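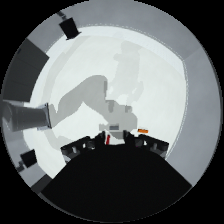

Circular wide-angle render with a red piece and an orange piece on a pale surface, gray walls behind.

Stalia Render Queue: Frequently Asked Questions
Last updated October 26, 2026

Which file types does the queue accept?
Scene files must be uploaded as a single ZIP archive with all textures inside it. Absolute file paths are not resolved. If a texture is missing, the job stops before the first frame and no credits are charged.

Is there a size limit?
Each archive may be up to 40 GB. Larger projects must be split or sent by disk to the Cakley office.

What is the difference between Hrnčiar and Stodance nodes?
Hrnčiar nodes render on the processor and suit scenes with heavy geometry. Stodance nodes render on the graphics card and are faster for most interiors. Both give the same output at the same settings, apart from small differences in noise. Do not mix node types within one animation.

How are credits counted?
One credit buys one minute on one node. Loading time counts – scenes with many large textures cost more than the frame time alone suggests. New accounts start with 100 credits.

Why are the corners of my frame black?
A circular fisheye projection fills only the image circle. The area outside it holds no data and is written as black, or as transparent if the alpha channel is on. To fill the full frame, use a narrower field of view or crop the output.

My job failed with code 112. What does it mean?
The node ran out of memory. Lower the texture size or choose a larger node, then resubmit. Code 239 means the upload was incomplete.

Can I change the resolution after a job starts?
No. Cancel the job and submit it again. Finished frames stay available for download, and unused credits go back to the account.

How long are finished frames kept?
40 days from completion. Before September, the period was shorter for trial accounts; it is now the same for all plans. Deleted frames cannot be recovered.

Are uploads encrypted?
Yes, in transit and in storage. Archive passwords are not supported – a protected ZIP will be rejected at upload.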